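Plemeo brings robot arms to its returns benches

Plemeo, the kitchenware and toy rental firm, has begun using robot arms to sort returned items at its Rivadeneyra depot. The first 2 arms went into service in November on the day shift. A third is planned, though no start date has been given.

The depot receives up to 1000 returned pieces a day, most of them plastic: plates, cups, bowls, bottles and play food. Until now each piece was lifted out of a tray by hand, checked for cracks and sent either to washing or to the scrap bin. The arms take over the lifting and placing. Checking remains with the bench staff.

Mixed trays are the hard part. Pieces arrive in no fixed order and often lie on top of one another, so the arm has to choose a grip for each one. Pramar, which supplied the arms and the control software, uses a two-jaw gripper for every type of item. Plates are taken by the rim and round items from the side. Where a piece rests on another, such as a bottle lying partly over a bowl, the upper one has to be cleared first. 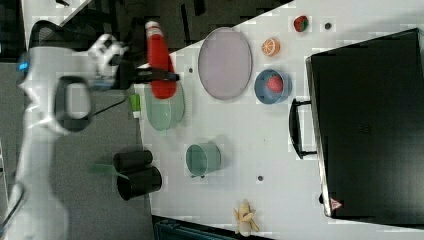
What changes on the bench

Each arm handles nearly 300 pieces in a shift. A trained sorter is still quicker, but the arm does not need to be rotated off the bench every hour. Staff who used to sort now work in pairs — one inspects, the other clears faults and refills the table.

Yaneth Apaza, shift lead at Rivadeneyra, said the work was easier on the wrists and harder on the attention. "You used to know a cracked cup by the feel of it," she said. "Now it comes to you already put down, so you have to pick it up again or look properly. We changed the lamps for that."

No posts have been cut at the depot. Two temporary contracts that ended in the autumn were not renewed, and Plemeo says the next round of seasonal hiring will be smaller than usual. Bench staff have been offered a short course in fault clearing, with a higher hourly rate for those who pass.

Faults and next steps

The software logged 201 stops in the first month. Most were dropped pieces or failed grips on thin rims. Pramar has since lowered the closing speed of the jaws, and an update for stacked cups is being tested at its own workshop.

Mirico, the depot's washing contractor, has asked for sorted items to be delivered in single-type crates once the third arm is running.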